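Divisória perfurada Horov para mesa, com as plaquinhas verdes de encaixe

24 de janeiro

Eu vinha adiando essa compra desde março do ano passado, porque 400 reais num painel cheio de furos me parecia um desaforo. Só que a gente trabalha em mesa comprida, um colado no outro, e chega uma hora em que a caneta do vizinho, o fone do vizinho e o copo do vizinho moram todos do seu lado. Aí entrei na loja da Trarport, vi que tinha frete grátis e pronto, lá se foi o dinheiro.

Chegou em 9 dias, numa caixa fina e muito mais pesada do que eu imaginava. Veio o painel, os pés e um saquinho com as plaquinhas verdes. O manual é um papelzinho dobrado com desenhos minúsculos, daqueles que a gente olha uma vez e larga. Não fez falta: montei em 20 minutos, e boa parte desse tempo foi procurando onde eu tinha enfiado a chave (estava no bolso, claro).

Vou começar pelas plaquinhas, que foram o que me fez escolher esse modelo e não o da Strobel. A ideia é simples, você enfia a haste num furo do painel e usa como marcador: verde aqui quer dizer "pode mexer", verde ali quer dizer "isso é da entrega de sexta". Cada pessoa inventa o seu código. O plástico é leve, de cantos arredondados, e a cor é bem viva, dá para achar de longe quando cai no chão. E cai, viu?
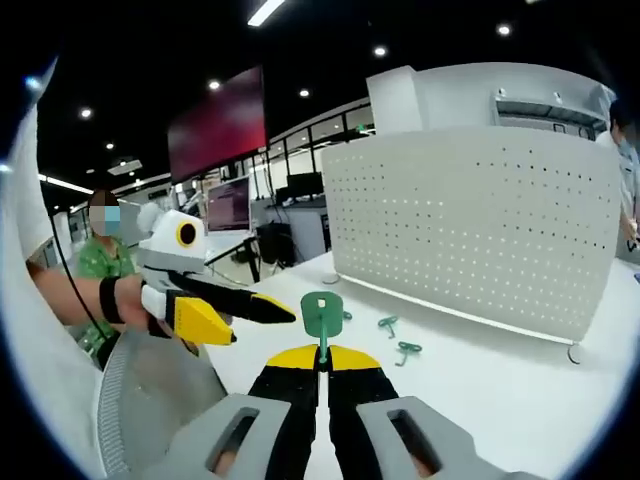 A plaquinha verde, com o furinho quadrado perto do topo e a haste fininha.

A haste é o ponto fraco, já aviso. É fina demais para o meu gosto. Nas primeiras vezes eu empurrava torto, sentia ela vergar e ficava com medo de quebrar na minha mão. Tem que ir reto, com calma, sem forçar, e olhar bem em qual furo você está mirando, porque eles são miúdos e parecidos e o olho se perde fácil. Quem usa óculos para perto, como eu, vai querer estar de óculos! Depois que pega o jeito fica até gostoso, tem um quê de brinquedo de criança.

Outra coisa: as plaquinhas não são todas iguais. Achei isso bom, porque uso as maiores para os assuntos que duram mais e as pequenas para o que muda todo dia. Mas se você é do tipo que gosta de tudo idêntico e alinhado, vai se irritar um pouco. Eu deixo a fileira na parte de cima do painel, onde bato o olho sem precisar me abaixar, e as que estão de folga ficam largadas na mesa mesmo, esperando a vez.
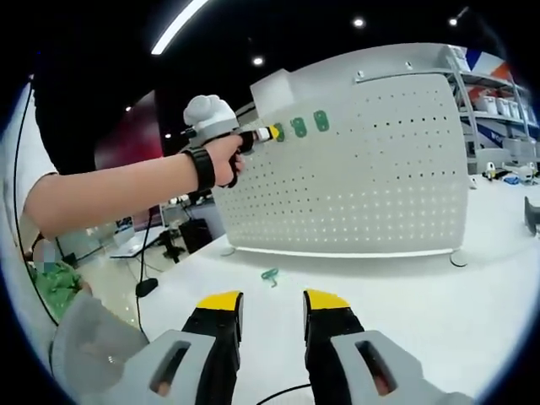
O que me ganhou de verdade foi essa coisa de ir trocando sem papel, sem fita, sem aquele bilhete adesivo que descola no primeiro ventinho. Antes eu tinha um quadrinho da Drusten, de cortiça, e era um tal de alfinete no carpete que nem te conto. Esse aqui é fácil de limpar na frente (pano úmido e acabou), mas os furos juntam poeira. Ainda não achei solução elegante. Passo um pincel velho de vez em quando e finjo que resolveu.

Sobre a estabilidade, nota boa. Os pés são arredondados, assentam direitinho na mesa branca e não riscaram nada até agora. A curva ajuda muito também, o painel se segura melhor do que um reto e deixa um cantinho mais recolhido. Se alguém encosta o cotovelo com força, ele anda um pouco. Tombar, comigo nunca tombou.

E o visual? Olha, eu achava que ia ficar com cara de repartição. Ficou leve. O branco some no meio do resto da sala, que já tem parede branca e aquelas caixas brancas todas na estante, e os furinhos deixam a coisa menos maciça do que uma divisória fechada. Só não espere silêncio. Não abafa conversa nenhuma, continuo sabendo de toda a novela do pessoal do outro lado.

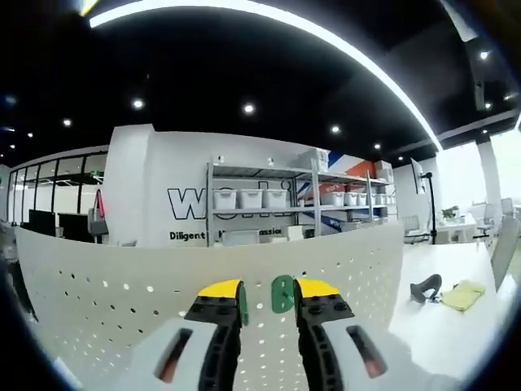

O painel curvo na mesa, com a estante de metal e o mural colorido ao fundo.

Reclamação séria tenho uma: não vendem as plaquinhas avulsas. Perdeu, perdeu. Escrevi para a Trarport perguntando e me responderam, com toda a educação do mundo, que eu deveria comprar outro conjunto completo. Por causa de um pedacinho de plástico! Tirei uma estrela só por isso.

Também queria mais cores. Tudo verde limita bastante o código que dá para montar, e uma laranja para urgência já me deixaria feliz.

Compraria de novo? Compraria, mas esperaria uma promoção. Para quem divide mesa vale bem a pena, para quem trabalha sozinho em casa acho que um quadro comum dá conta. Quatro estrelas de cinco.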